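4 Making nut milk and soaked-grain drinks

This section covers the soak, blend and strain cycle on the Rumetti countertop blender with the Stotel filter insert. For frozen fruit and ice, see section 3. For hot soups, see section 5. Do not use the filter insert for either of those.

4.1 Before first use

Wash the jug, lid, measuring cap and filter insert in warm water with a little washing-up liquid. Rinse well. The mesh is coated with a light food-grade oil at the factory and the first batch will taste of it if this step is skipped.

The filter insert has a bayonet fitting. It locks into the base of the jug with a quarter turn clockwise. Check that the two raised marks on the collar line up with the two marks on the jug wall. If they do not line up, the insert is not seated and the safety switch will stop the motor from starting.

CAUTION: The blade assembly is sharp. Hold it by the plastic hub only. Do not leave it loose in a bowl of soapy water.

4.2 Soaking

Soaking softens the nuts and shortens the blending time. Use cold water and enough of it to cover the contents by the width of two fingers.

Almonds: overnight, or 11 hours
Hazelnuts: overnight, or 11 hours
Cashews: 4 hours
Sunflower seeds: 4 hours
Rolled oats: do not soak
White rice: 4 hours, then cook and cool before use

Drain and rinse after soaking. Throw the soaking water away. In warm weather, soak in the fridge.

Note: Oats turn slimy if soaked or blended for too long. Use the short programme (P2) and ice-cold water.

4.3 Blending

1. Place the jug on a flat, dry worktop, away from the motor base.
2. Fit the filter insert and lock it.
3. Put the drained nuts or grain inside the insert. Do not fill above the lower line.
4. Pour cold water into the jug up to the MAX MILK line. This line is lower than the MAX line used for smoothies.
5. Add salt, dates or vanilla now if you want them. Dates should be stoned and chopped.
6. Fit the lid and press until both side clips close. Fit the measuring cap.
7. Lower the jug on to the motor base with the handle to the right.
8. Press the power button. The display shows a dash.
9. Turn the dial to P4 for nuts and seeds, or P2 for oats and cooked rice.
10. Press START. The motor runs in short bursts with pauses between them. The pauses are part of the programme.
11. Wait for the long tone. Do not lift the jug before the display returns to a dash.

If the motor stops early and the display shows E4, the insert is overfilled. Switch off at the wall, remove a third of the contents and start again from step 6.

CAUTION: Never put a spoon or spatula into the jug while it is on the motor base, even when the motor has stopped.

4.4 Straining and pouring

Most of the pulp stays inside the insert. Let the jug stand for 2 minutes so that the liquid can drain through the mesh, then unlock the insert and lift it straight up. Tilting it will spill pulp back into the drink.

For a smoother result, pour the milk through the cloth bag supplied. Squeeze the bag gently. Hard squeezing forces fine grit through the weave, especially with almonds. Oat drink should not be squeezed at all.

4.5 Basic almond milk

Almonds, soaked and drained: 1 level scoop (supplied)
Cold water: to the MAX MILK line
Salt: a small pinch
Date: 1, optional

Run P4 once. A second run gives slightly more body but warms the milk, so chill it before serving. The drink will separate on standing. Shake the bottle before pouring.

Owners of the older Bakalis jug should note that its MAX MILK line sits lower. Use a slightly heaped scoop less one spoonful, or the drink will come out thick and slow to strain. The Bakalis jug does not accept the current insert and must be used with the cloth bag only.

4.6 Storage

Pour into a clean glass bottle with a tight lid and place it in the fridge straight away. Use nut milk within 2 days. Throw it away sooner if it smells sour or feels stringy when poured.

The pulp can be kept in a covered bowl in the fridge until the next day, or frozen flat in a bag. It works well in porridge and flapjacks – see the recipe cards by Valter Söderlund in the Wunlow booklet, card 11 onwards.

4.7 Cleaning after milk

Clean the mesh at once. Dried pulp is hard to remove and blocks the flow of the next batch.

1. Knock the loose pulp out of the insert.
2. Hold the insert under running water and rinse from the outside inwards.
3. Brush the mesh with the small brush stored under the motor base.
4. Half fill the jug with warm water, add one drop of washing-up liquid and run P1.
5. Rinse the jug and insert and leave both upside down to dry.

The insert is not suitable for the dishwasher. The jug and lid may go on the top rack.

Replacement inserts are sold singly under part number 241. Change the insert if the mesh is torn, dented or has come away from the collar at any point.

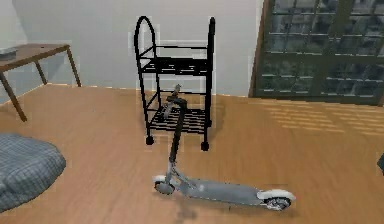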